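Prastport to host first showing of The Long Way to Chala

The Druvby Picture House in Prastport will host the first public showing of The Long Way to Chala this March, and what a treat it is to have a film like this opening on our own doorstep! Doors open at 6.15pm, the film starts at 7pm, and the cast will be there for a chat afterwards.

Written and directed by Tsegereda Yimer, the film follows a retired bus driver who agrees to take her teenage grandson back to the village she left as a girl. The two barely know each other at the start (he would much sooner be at home with his mates), but a broken-down van, a missed ferry and one very stubborn goat soon change that. It's funny, it's gentle, and the last twenty minutes had plenty of people at the cast preview reaching for their hankies.

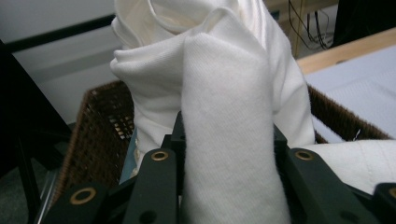 Mitiku Mersha plays the grandson in his first screen role, having been spotted in a school production of a musical two years ago. "I'd never even been on a film set," he says. "On the first morning I walked straight through the back of a shot carrying a bacon roll, and Tsegereda kept it in!"

The film was shot over one summer on a tiny budget, with help from 212 local people who turned up as extras for the market day sequence. Keep your eyes peeled, as you may well spot a neighbour or two. Music comes from Prastport four-piece Tovix, who will play a short set in the foyer from 6.30pm.

The Picture House seats 469 and tickets have been going quickly, so a second showing has been added the following afternoon at 2.30pm, with subtitles throughout. Tickets are £8, or £5 for under-16s, from the box office or by phone. All profits go towards the cinema's new projector fund, which stands at £3,114 so far.

Bring the family, bring your gran, and do stay for the songs over the credits. The film is 94 minutes long and suitable for ages eight and over.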